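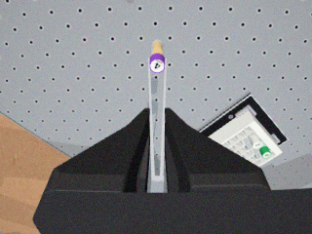
Household and Workshop Tips: Which Chores Can a Machine Take On Yet?
February
By Eftychia Raptis

Readers of the Plovura tips service often ask whether a robot arm can be trusted with small jobs at the bench or in the kitchen. The short answer is that it depends on how well the job has been prepared. The following guidance was compiled with Selorm Aidoo of the Plakidlow workshop, where sorting and storage tasks are first tried in simulation and later repeated on a real bench.

Handling tubes, vials and narrow jars

Picking up a capped tube and setting it in a rack is among the more dependable jobs for a two-finger gripper. Straight sides help a great deal. A rectangular tube gives the fingers flat faces to close on, while a round one may turn as it is lifted. Clear walls can be harder for a camera to find than an opaque cap, so a colored cap or band is worth having. The simulated tube in the Plakidlow exercise has a purple band and a label with a numeral on it, and the rack beside it holds a green cap.

Place labels where they can be read from the side the camera will be on. A numeral on a round label should be underlined if it could be mistaken for another when turned; 6 and 9 are the usual offenders. Persons sorting spice jars or screws by hand will benefit from the same habit.

Preparing the surface

Use a board with a regular pattern of holes and keep it in one position. Pegboard laid flat on a workbench allows trays and stops to be pegged down, and a tray that has shifted since the last run is the most common cause of a missed placement. If the tray must sit at an angle, mark its corners with tape and return it to the same marks each time.

Leave clearance on both sides of every item. A gripper needs room for its fingers as well as for the object, and a rack with small, close compartments may have to be filled in alternate rows. At Plakidlow the written rule is 25 millimeters of free space wherever the fingers come down. Households with tightly packed drawers should expect to do that work by hand for some time.

Wipe dust out of the holes before starting. A soft paintbrush is better than a cloth.

Dishes, laundry and soft goods

Progress here is slower. Cups and plates of one known size can be moved from a rack to a shelf, provided they are dry and stand apart. Mixed cutlery remains difficult. Folding towels is possible on some equipment but takes longer than most families would accept, and fitted sheets are not recommended at all.

What the trials showed

Mr. Aidoo's group logged 1126 simulated placements before moving to the bench, followed by 200 with real tubes. Results on the bench were poorer — chiefly with stoppers that stood proud of the cap and caught on the next compartment. Seating each stopper firmly beforehand cured most of this. The remaining failures were traced to a rack that had warped in the dishwasher.

"I would let it put away a rack of tubes while I was in the room," Mr. Aidoo said. "I would not let it put away my glassware."

General cautions

Glass containers should not be used in first attempts. Set the closing force low and raise it in small steps. Keep hands, sleeves and pets clear while the arm is moving, and know where the stop button is. Allow 2 hours for the first setup, including time to level the board.

Tubes that have held solvent, oil or cleaning products should be rinsed and dried before handling, as a slick wall will slip from padded fingers. Pads may be cleaned with warm water and a little dish soap. Replace them when the edges begin to curl.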